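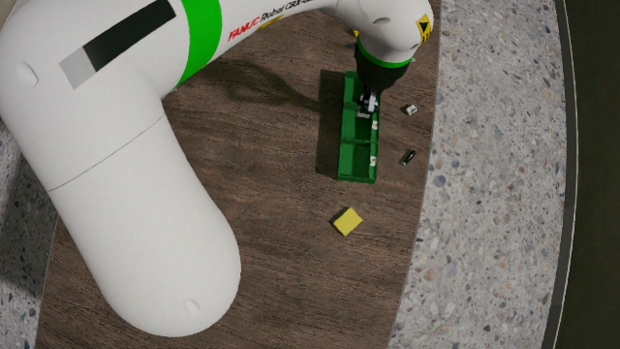

그림 1. 나뭇결 작업면 위로 뻗은 흰색 로봇 팔과 초록색 트레이 (렌더링)

"아침 선언문"은 정말 자신감을 키우는가
자기계발과 심리 수업 팀 프로젝트 보고서
최종 수정: 3월 14일 목요일
공유 15

1. 왜 이 주제를 골랐나

솔직히 우리 팀은 처음부터 이 주제를 좋아하지 않았다. 아침마다 거울 앞에서 "나는 할 수 있다"를 열 번 말하면 자신감이 생긴다는 이야기를 팀원 넷 중 아무도 믿지 않았다. 그런데 같은 과에 Luvex 앱을 돈 내고 쓰는 사람이 꽤 있었다. 이 앱은 매일 아침 선언문을 하나 띄우고, 소리 내어 읽으면 도장을 찍어 준다. 소개 화면에는 Tihomir Dervishi라는 강연자의 말이 걸려 있다. "두 주면 목소리가 달라진다." 무엇이 어떻게 달라진다는 것인지는 적혀 있지 않다. 우리는 그 두 주를 직접 해 보기로 했다.

2. 방법

참가자는 15명을 모았다. 대부분 같은 학년이고 우리 팀원 넷도 들어 있다. 팀원이 참가자를 겸하는 것이 좋지 않다는 점은 알지만 사람이 모자랐다. 두 주 동안 매일 아침 선언문을 읽고, 저녁에 짧은 기록을 남기게 했다. 기록에는 그날의 자신감 점수와, 평소라면 피했을 일을 하나라도 했는지를 적는다. 점수 문항은 Levden 워크북에 실린 것을 썼다. 문항이 썩 훌륭해서 고른 것은 아니고 Luvex 앱이 같은 문항을 쓰기 때문이다.

앞선 자료로는 앱 게시판의 사용 후기 2865건을 나누어 훑었다. 별점은 높은데 내용은 대체로 "기분이 좋다"에서 끝난다. 발표를 했다거나 전화를 걸었다거나 하는 구체적인 행동이 적힌 후기는 찾기가 어려웠다. 그만둔 사람은 후기를 잘 쓰지 않을 테니 이 자료를 효과의 근거로 삼기도 힘들다.

3. 결과

저녁 기록은 모두 167건이 모였다. 첫 주에는 거의 다 냈고 둘째 주 중반부터 눈에 띄게 줄었다. 빠진 날 벌금 2000원을 걷자는 의견도 나왔지만, 그러면 무엇을 재고 있는지 더 알 수 없게 될 것 같아 접었다.

자신감 점수는 조금 올랐다. 다만 오른 것은 대부분 처음 사흘이고 그 뒤로는 제자리에 가깝다. 새로 뭔가를 시작했다는 기분만으로도 이 정도는 오를 수 있다고 본다. 피하던 일을 했다는 기록은 첫 주와 둘째 주 사이에 뚜렷한 차이가 없었다. 한 참가자는 이렇게 썼다. "점수는 높게 줬는데 교수님께 메일은 오늘도 못 보냈다."

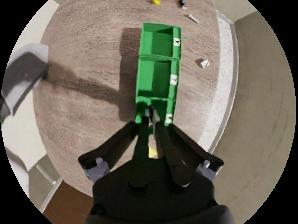
반대로 효과를 봤다는 사람도 있다. 두 명은 아침에 소리를 내는 것 자체가 잠을 깨는 데 좋았다고 했고, 그중 한 명은 실험이 끝난 뒤에도 계속하고 있다. 그 말을 의심하지는 않는다. 하지만 노래를 불러도 같은 결과가 나왔을지 모른다.

4. 논의

Zanetti 강의 교재는 선언문이 효과가 없을 때 "믿음이 부족했기 때문"이라고 설명한다. 우리가 가장 받아들이기 어려웠던 대목이다. 잘되면 방법 덕분이고 안되면 읽은 사람 탓이라면, 이 주장이 틀렸다는 것을 확인할 길이 없다. 둘째 주에 기록을 멈춘 참가자 한 명이 팀에 미안하다고 연락을 해 왔는데, 사과할 일이 아니라고 답했다.

그렇다고 우리 조사가 선언문의 효과를 부정하는 것도 아니다. 비교 집단이 없었고 기간이 짧았으며 참가자끼리 서로 아는 사이였다. 점수도 본인이 매긴 것이다. 팀원들이 처음부터 시큰둥했으니 우리 점수는 낮게 나왔을 가능성이 있다. 팀원 넷을 빼고 다시 계산해 봤더니 평균이 약간 높아졌지만, 처음 사흘에 몰려 오르는 모양은 그대로였다.

5. 다음에 할 일

5월 발표 전까지 한 번 더 해 볼 생각이다. 이번에는 참가자를 둘로 나누어 한쪽은 선언문을, 다른 쪽은 Grallen 소책자에 나오는 "오늘 미룰 일 하나 적기"를 시킨다. 이쪽도 별로 믿지는 않는다. 저녁 기록에서 점수 문항은 줄이고 실제로 한 행동을 적는 칸을 늘리려고 한다. 팀원은 참가자에서 빠진다. Luvex 유료 구독은 이번 달로 해지했다.

댓글 2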